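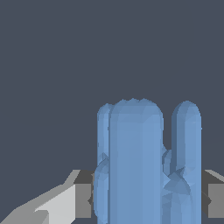 Session 2: Getting a Family Out of a Death Notice

Evening Family History, Drirkcombe Adult Learning
Handout to go with the Tuesday talk. Bring a pencil and the clipping you picked last time.

Last session was all births and baptisms, so we're jumping to the other end. I love this session (my sister says that's worrying). A death notice is often the only time an ordinary person got a whole paragraph in the newspaper, and whoever wrote it was tired, sad and usually paying by the line. Keep that in your head all evening and half the odd things in these notices start to make sense.

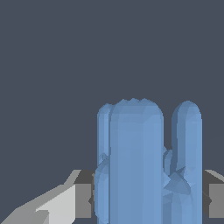 Stanisława Zieliński
Course Tutor, Family History

Before we start

If you missed the first session, don't panic, you only need the blank family sheet from the back of that handout. I'll have spares. We're using clippings from the Palacios scrapbooks, which the library lets us copy as long as the item number stays on the page. So please don't trim the bottom edge off! Somebody did that in May and I spent an evening matching scraps.

1. Read it through before you write anything down

I mean it. Everybody wants to go straight for the dates. Read the whole thing, then read it again out loud if you've got the house to yourself. You'll hear where the family's own words stop and the funeral home's wording starts. "Passed peacefully, surrounded by loved ones" is very often stock wording. "She never did forgive the bus company" is a daughter.

2. The worked one: item 2285

We'll do this together. I'm allowed to pick on it as she was my great-aunt.

ZIELIŃSKI, Halina. At home in Drirkcombe after a short illness. Retired from Kenumik Mills, where she worked in the finishing room for over 40 years. Wife of the late Józef. Dear mother of Irena (Paul) and Teresa, and loved Babcia to the boys. Sister of Wanda and the late Adam. Service at Palacios Chapel. No flowers by request.

Now then. Things I'd put on the family sheet in ink: nothing. Pencil, please. Things I'd put in pencil:

Husband Józef, died before her. We don't get a date, only "the late," so the search for his death stops at hers.

Irena, with Paul in parentheses. In most American papers a name in parentheses after a child is the husband, wife or partner. In some it's a married surname, and once in a while it's a nickname. Paul is very likely a husband but I still want the marriage record.

Teresa, nobody in parentheses. Students nearly always write "single" here and I always cross it out. She could be divorced, widowed, or married to a man her mother couldn't stand. Leave the box blank.

"The boys." Whose? The notice doesn't tell us. I happen to know they were Irena's, but I know that from sitting next to them at Easter, and you wouldn't get it from the clipping. When you know something from outside the page, write down where you know it from. "Family knowledge, S.Z." is fine as a source. It's honest and the next person can decide how far to trust me.

Wanda is alive at the time of the notice, Adam isn't. Two more people to look up, and a brother or sister's record will sometimes give you parents' names when your own person's record is useless.

3. What got left out

This is the bit I could go on about all night, so stop me. No birthplace in Halina's notice. No birth date either. No church, although she went every week of her life, and that may be because the service was in the chapel and the priest was doing his own announcement in the parish bulletin. Look for the bulletin!

There was also a first husband. He isn't mentioned anywhere. Families leave people out for all sorts of reasons: money, quarrels, a line limit, plain forgetting at the end of a horrible week. You can note the gap. Please don't write the story that fills it, however good it is.

4. The words that trip people up

Survived by: living when the notice was written. Handy, because it gives you a point in time when that person was alive.

Predeceased by: died earlier. Babies who died very young are sometimes here and nowhere else in print, so read this list slowly.

Née: birth surname. Check it against the brother's surname if there is one.

Daughter-in-law: in older papers this can mean a stepdaughter. So can plain "daughter," which is annoying.

Of this city: lived there lately. It doesn't mean born there.

Native of: better, but I've seen it mean the nearest place the neighbors would have heard of.

Interment private: there is probably still a cemetery record. Ask.

5. Where to go next

The death certificate first, if you can get one. Then the funeral home's register, then the cemetery. If the paper ran a second notice (a thank-you card, or an anniversary verse the year after) it may have been placed by a different relative, with different names in it. Those are gold. The index at the library is on the Wirkix terminal by the map cabinet, and it does not like accents, so type Zielinski with a plain n or you'll get nothing and think we never existed.

Homework

Take your own clipping and fill in the family sheet in pencil. On the back, write down every question the notice leaves you with. Don't tidy them up, I want the messy ones too. Then choose one and find out which record might answer it. You don't have to send for the record, just tell us its name and who holds it.

If your clipping is for someone close and you'd sooner not read it to the class, swap it for one from my folder before we start. You don't need to explain.

Next session: gravestones. Wear shoes you don't mind getting muddy.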